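Pretrial Release: Reading a Bail Order With Some Doubt
Course handout, Unit 4
Kirsty Wainwright
November 2, 2020

Bring this to the seminar together with the Caner packet. I'm assuming you have read the Flilholm order at least twice. Most people read it once and come away thinking the court did the defendants a favor. I don't think the text supports that, and I'd like you to test it.

1. What "released" means

Newspapers report bail as if it were the end of something. A headline says the suspects are out. Read the order and you find they are out on terms: a cash deposit, two sureties, a surrendered passport, a curfew, and a duty to sign in at a station. Every one of those terms can send a person back to a cell without any finding on the original charge.

So when a report gives you a release figure, ask what was counted. The Lightfoot study covers 244 applications and says 187 were granted. Fine. But of those 187, only 80 people left custody within a week. The others had bail on paper and could not meet it. Is that a grant? The authors say yes. I am not so sure, and the footnote where they defend the choice is thin.

2. Reporting conditions

The usual argument is that regular reporting keeps a suspect in reach of the court. Maybe. Look at how the condition was set in Flilholm: same station, same hours, same interval for every defendant, whether they lived next door or half a day away by bus. Nothing in the order explains why. A condition copied from one person to the next tells you very little about risk – it tells you a form was used.

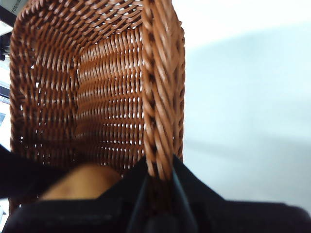
Woven basket, inside view.

The prosecution in Flilholm relied on missed reports as proof that the suspects meant to run. Check the log in the packet. It records 76 missed reports. It doesn't separate a person who never came from a person who came after the desk had closed, and it has no column for reasons. I would not hang much on it.

3. Injunctions against travel

Watch the order of events here. The travel ban was issued after bail had already been fixed, on a request made orally, and the defense had no written notice. The magistrate may well have had the power. Whether the power was used properly is another question, and the ruling runs the two together. Jordan Hollis takes the opposite view in his reply (Caner packet, last item) and argues that urgency excused the lack of notice. Read him carefully. He never says what the urgency was.

Compare Flindura, decided the previous August, where the court put off the same kind of request until both sides had filed.

4. For the seminar

Write one page on either of these:

Does a bail condition need its own reasons, or is it enough that the overall order has some?

Should the Lightfoot study have counted people who stayed in custody as released? Say what you would have counted and what it would do to the result.

Please don't cite press summaries for what an order says. Two papers last term did, and both got the sureties wrong.

Last updated: week 6, section 3 revised
Contact: K. Wainwright, course office | Copyright the author, for class use only | Back to top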